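I'll say it plainly: most of the trouble people have with a robot cell starts with the fixtures. Everyone at Rulholm wants to talk about the arm (fair enough, it's the fun bit!), but when I look after our computer teardown cell I spend my mornings on printed plastic.

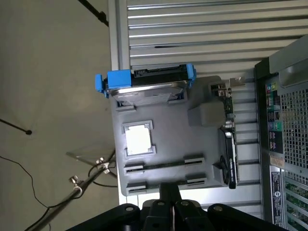 Parts plate with the drive in its blue clips.

Cameron Dow reckons we should buy machined nests and be done with it. I disagree. A printed clip is cheap, and when one wears I'd rather swap it in 2 minutes than wait three weeks for a bit of aluminium, however lovely its colour.
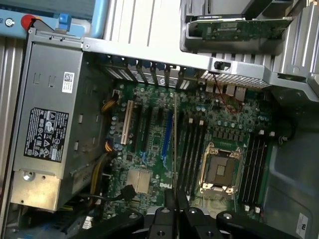 Checking the gripper fingers comes next on my list, and I'd fight anyone who wants it cut to once a month. A finger that's slightly out of true still grabs a big steel bracket, so you think all's well. Then you send it over a board with the CPU socket open, memory slots on both sides of it, and suddenly a hair's width matters a great deal. Muireann Brophy checks ours against a gauge block every 400 cycles, and I've stopped teasing her for it. 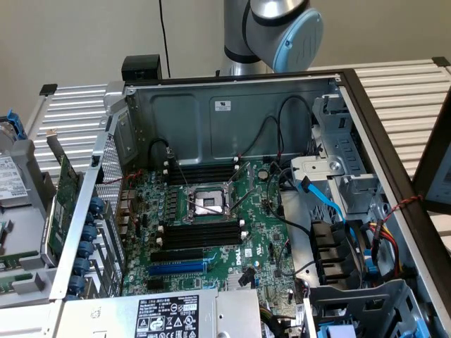
Do you need to re-teach every point after changing a finger?
Only the approach and grasp points, provided the tool offset has been measured again first. I've skipped that measuring step twice, and lost an afternoon each time.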